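Sorting table trash for pickup – what goes where??

Posted by Poppy Hebden in Household & Cleanup
July, 9:40 pm 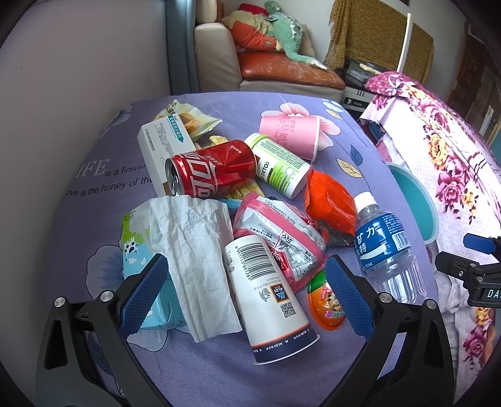 ok so we had people over again and I'm trying to do this right for once. New rules in Ferport since the start of summer, three bins, and the leaflet is useless. Cans and water bottles fine, I get that. My question is paper cups, snack wrappers (the shiny kind) and medicine boxes. Also a supplement bottle. Cap on or off?? Would like to get the table clear before bed, the cloth needs a wash too

arifk_70
Cups are trash. Everybody thinks paper = paper bin but most have a plastic lining. Wrappers trash too. Medicine box is plain cardboard, flatten it, check theres no blister pack left inside first.

goritz_gal
Cups are NOT trash everywhere. Here in Erkgate they go in with cartons, been that way almost 70 weeks. Rinse and stack. Call your hauler before you throw them out

arifk_70
She said Ferport though. I'm in Ferport. They got pulled out of my bin and left on the curb with a sticker on it.

goritz_gal
Fine but the sticker could of been for something else. Did you rinse

arifk_70
Yes I rinsed.

mudroom1113
Caps ON for water bottles. Loose caps fall through the sorting stuff. Squash it, screw the cap back, done. Supplement bottle – look for the number on the bottom, 1 or 2 is ok in most places. Pull the cotton out if it has any

Poppy Hebden
ok the flattening thing – do I squash the cans too? Somebody always dents them anyway

mudroom1113
Depends. If you take them back for the deposit leave them alone, the machine at Ginting wont read a crushed one. Curbside doesn't matter much

tansy_w
I'd crush them, takes up way less room. We had a bag of 126 from the block party and it barely fit in the trunk

mudroom1113
And did the machine take them?

tansy_w
...we did curbside lol

arifk_70
For the wrappers, don't bother trying to separate the foil look ones. Scrunch test – if it springs back its plastic film, if it stays balled up might be foil. Either way mine go in the trash, life is short.

goritz_gal
Some stores take film! Not foil, film. There's a drop box by the carts at my grocery. Has to be clean and dry, so shake the crumbs out

Poppy Hebden
Thx all. Cups in trash, box flat, caps on. Will keep a bag for film and see if I ever get it to the store. Arif is that sticker orange or yellow, I think the neighbors got one

arifk_70
Orange. Has a phone number on it, ext 2557, took me two tries to get thru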